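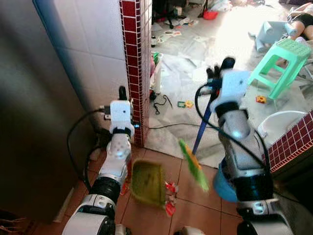 Same-store sales (you'll also see "comparable sales," or just "comps") measure how much more or less money a chain's existing restaurants took in compared with the same period a year earlier. New locations are left out until they've been open long enough to have a fair year-ago number to sit next to. I've followed restaurant stocks for a good part of my life and it's still the first line I look for in an earnings release, before profit, before the dividend, before whatever the chief executive has to say about the weather! It counts what comes in at the register and leaves out what it takes to run the place. Somebody has to go over the floor tiles with a broom and a green dustpan and get up those red-and-white scraps whether the day was busy or dead, and the hours that takes land in operating costs, a different part of the report.

How it's figured

The chain picks a cutoff, often somewhere past the first year, and any restaurant older than that goes into the "comp base." Add up this quarter's sales for the base, add up the same quarter last year for the same restaurants, and the percentage change is your number. Cutoffs differ from company to company, so please read the footnote before you put two chains side by side (I've skipped it and regretted it).

An illustration

Take Pirkuvier, a soup and sandwich chain I used to own shares in. It had 225 restaurants in the year I bought, and 58 of them were too new for the comp base. Total sales were up 30 percent, which looked wonderful on the front page of the release. Same-store sales were up 5 percent. That's still a decent result, but most of the growth was coming from opening doors, and opening doors costs money. My friend Khải La read the same release and sold that Tuesday. I held on, mostly because I liked the soup.

Traffic and ticket

Comps can be split into traffic, the number of customer visits, and average check, what each visit brings in. A chain can raise prices, lose some customers and still report a positive number. I get nervous when check is doing all the lifting for several quarters running. Menu mix is in there too, meaning people adding a drink or trading down to the small bowl.

Known problems

Holidays that move between quarters will bend the figure, and so will a snowy week. Closing weak restaurants can help it, as the closed ones usually leave the base. A terrible year also makes the next one look great, so some analysts add two years together and call it a "two-year stack." Delivery orders are generally counted, though the fees may be treated differently.

See also: average unit volume, franchise royalty, restaurant-level margin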